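Trips > Days Out > Open Days
Home Trips Recipes About Contact
Last updated: May

Robots and my messy drawer: open day at Raditz 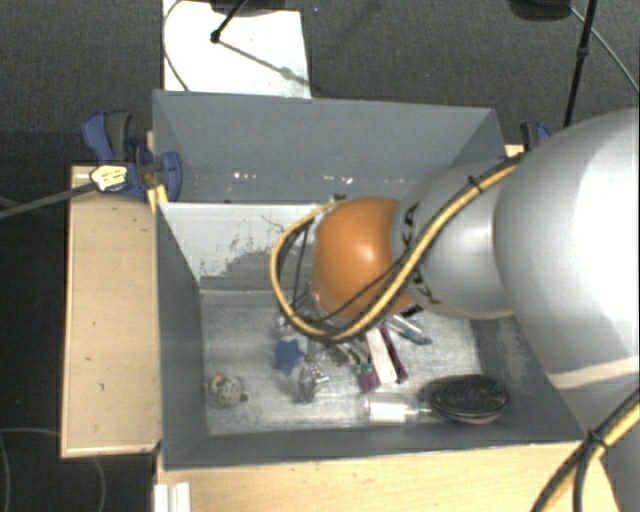 Two bins, one arm and a hairbrush-like thing near the front.

I got to the Raditz hall at 10 and went straight for the bin picking – I'd love a machine that sorts the kitchen drawer! The chap on the stand said they'd had nearly 300 goes at it that week, and that shiny or see-through things are the real pain. Well, there was a clear bottle on its side and something silver and crumpled, so good luck to it.

Would I have one at home? Not yet. It's quick enough with boxes (Grindemier were showing theirs packing shelves, very smooth) but a jumble still makes it dither, and I can clear a drawer in 5 minutes with the radio on. Zilgate had a towel folder too, which I missed – the queue was out past the Frade coffee van. Parking's free round the back if you go next year.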